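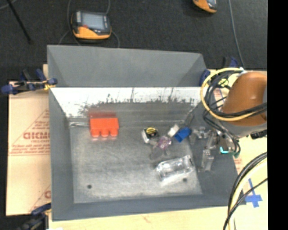
Ezequiel wanted to know why metal gets scratched but toy bricks hardly seem to, and whether a scratch means the metal is broken. Good question, Ezequiel! It came in on a Thursday, just as I was putting the kettle on, and I ended up thinking about it until the tea went cold.

So let's talk about scratches, and shine, and why a metal bin can look so cloudy at the bottom.

First of all, a scratch is just a tiny ditch. Something hard has been dragged along the surface and has pushed some of it out of the way, a bit like your finger going through butter. Run your fingernail over an old tin tray and you might feel the ditches (mind the edges, though, because sheet metal can be sharp).

Does that mean it's broken? No. A scuffed bin holds things just as well as a smooth one. It only looks different, and the reason it looks different is light.

Think of throwing a bouncy ball at a flat wall. If you throw it straight, it comes straight back. Now imagine throwing 20 balls at a wall made of lumpy rocks. They'd go everywhere! One would hit the dog. Light does the same sort of thing. When it lands on very smooth metal it bounces off neatly, all in order, and you get a mirror. When it lands on metal covered in little ditches it bounces off in all directions and gets muddled up. What you see then is a blurry patch of colour where the mirror picture ought to be. Look behind the orangey-red brick in my photo and there's a dark red smudge on the metal. It's the brick's reflection, all muddled.

You can try this at home. You'll need:

a shiny metal spoon
an old baking tray (ask whose it is first, I got in trouble for this)
a brightly coloured building brick
a lamp or a sunny window

Put the brick on the tray and get your eyes down low, nearly level with it. Can you see any colour on the metal? Slide the brick about and watch whether the colour goes with it. Then hold the brick up to the back of the spoon. You should get a much sharper brick, only bendy, because the spoon is curved. If your tray is a dark non-stick one you may hardly see anything, so borrow a different one.

Now for the see-through stuff. I put this in because Birutė Koppel asked me ages ago why you can see clear plastic at all if it's clear, and I never wrote back. Sorry, Birutė! Most of the light goes straight through clear plastic, but a little bit bounces off the surface. If the plastic is flat, that little bit mostly goes off one way and you might miss it completely. Crumple it up and it has lots of tiny slopes, all pointing different ways, and a few of them are bound to be pointing at you. Those are the bright white bits. It's why a scrunched-up wrapper is so much easier to spot on the carpet than a flat one. A smooth see-through piece lying on grey metal is a real pest to find. There's a faint greyish one in my bin, and I had to look twice.

What about Ezequiel's bricks? Well, they do scratch! Plastic is softer than steel, so it scratches quite easily. But a plastic brick has the same colour all the way through, so a small scratch on a red one is still red at the bottom of the ditch, and your eye skates right over it. Get one of your oldest bricks and tilt it under the lamp. I tried it with 2 of mine, a new one and a very old one, and the old one had gone quite dull on top, with hundreds of fine lines.

Next time I'm doing rust, which is a different thing altogether and much messier. Unai Urquijo has already sent me a nail in an envelope. Please don't send nails in envelopes.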